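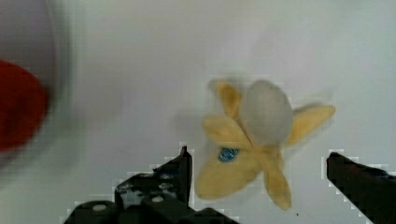

Can you get into the Bristhorpe open day without booking? For the morning, walk-ins are fine if you sign in at the front desk. The afternoon sessions need a ticket.

I went on 28 Aug 2024. Posting my notes in a few parts for people who asked what it was like.

The building is the old Nelletti warehouse on the Hadamby road. Parking is at the back. Follow the signs for the loading dock and ignore the ones for reception, which take you to a locked gate.

They let in 200 people per session. It felt full by the time I got my badge. Mine was number 716, so I assume they don't start from one.

First stop was the arm demo, run by Usha Kurup. The job was picking up toy food with a two-finger gripper. She kept the talk short and spent most of it taking questions, and I liked that.

The peeled toy banana was the one people asked about. The peel is spread open in flaps, so where you put the fingers matters. Usha said a plain block is a beginner's job next to that.

Somebody asked why toys. Her answer: they're cheap, they wash, and you can buy the same one again when it wears out.

Kevin Buckley did the part on wrist cameras. His main point was that a view from close to the fingers is good for the last bit of a reach and poor for finding things in the first place. He also talked about blur when the arm moves fast. They slow the arm near the object, and that costs them time on every pick.

I asked him how long a new task takes to set up. He said two days if the parts are already on the shelf, and over a week if they have to order anything.

The Moriarty room was next door. It's a talk with slides, no hardware. Eduardo Brandão covered safety stops and who is allowed to reset one. Dry, but I took more notes there than anywhere else.

Food: coffee and rolls in the hallway, card only. The line was long between sessions and short during them.

Kids are allowed in the demo area with an adult. Dymphna Rafferty was handing out stools so the smaller ones could see over the rail.

Next open day is in March. Treasa Ní Chonaill handles school groups and wants to hear from teachers well ahead of time. Her email is on the back of the visitor map.

I have the slide handout from the Moriarty room if anyone wants a scan. Reply here and I'll send it.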